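July, late evening

The water bill came to 319 again. Same number three months running, and I am supposed to believe that a house where one person lives and showers fast uses exactly the same water in a rainy spring as in the driest July I can remember. I called Cornbridge at lunch and got a pleasant young man who told me the meter is read electronically and can't be wrong. I asked when somebody last looked at it in person. He put me on hold for eleven minutes and came back to tell me again that it is read electronically.

So I went out with a flashlight and a screwdriver and lifted the lid myself. Spiders. The dial says 1,530. The bill says 911. I don't know what either one is a number of, and I doubt he does. If the dial is right I have been undercharged, so I may keep quiet about it until I understand it better. I wrote both on the back of the envelope and put it behind the clock.

Worked at the table after that, going through the old bills. I only have them back to the winter.

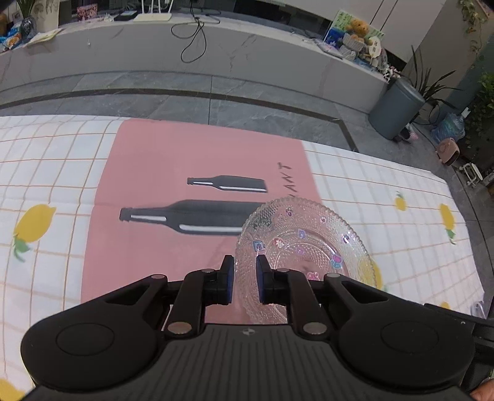
The table, afternoon.

Seon-mi Hong came by around five with the leaflet everybody on the street has been getting. Talto, the softener people. They say hard water is costing the average household more than 3,000 over the life of its appliances. Which appliances? Whose life? My kettle has scale in it and my kettle has had scale in it since I bought it, and it boils. Seon-mi thinks I am being stubborn. Her neighbor had one put in and says his hair is different. I said I had seen his hair.

She has been more or less talked into it, I think. The salesman did the trick with soap flakes in two jars, one from her tap and one he had brought with him in his bag. I asked where the water in the second jar came from and she said from a softener. I asked how she knew. She ate two of my crackers and changed the subject to the Randell road closure, on which we agree completely -- it will not be finished by fall, whatever the sign says.

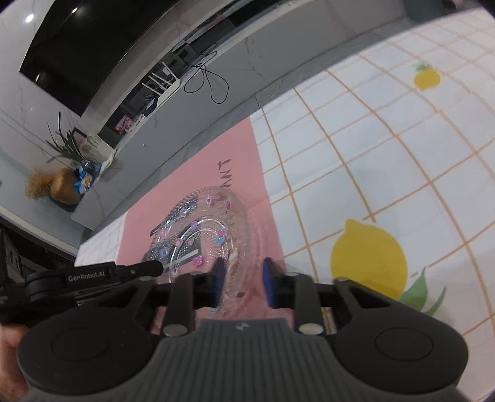

What bothers me about the softener business is that they might be right. I have had the white crust on the faucet and the towels like cardboard and I have blamed the detergent for years, and switched detergents, and blamed the new one. I've had plenty of chances to check it out. Even the tablecloth, the white one with the orange grid and the fruit, I have been washing on the long cycle because the short one leaves it stiff, and it never crossed my mind to ask what was in the water. A test kit is cheap. Seon-mi says Echeverri has them at the back by the paint. I will buy one and do it myself, at my own sink, with my own jar, and if it comes out hard then it comes out hard and I'll still want three prices before any salesman gets past the porch.

It doesn't explain the 319, though. Hard or soft, they charge the same for it.

Tomorrow: read the dial first thing, then again at night before bed with every tap shut in between for as long as I can stand it. If it moves while I'm drinking out of bottles I have a leak. If it doesn't move at all, even after a shower, I'll call Cornbridge back and ask for somebody older.

Knee all right today. Too hot to sleep yet. Left the back window open and the fan on low. Must remember the library book, and call about the gutter -- they said this week, and they said that last week too.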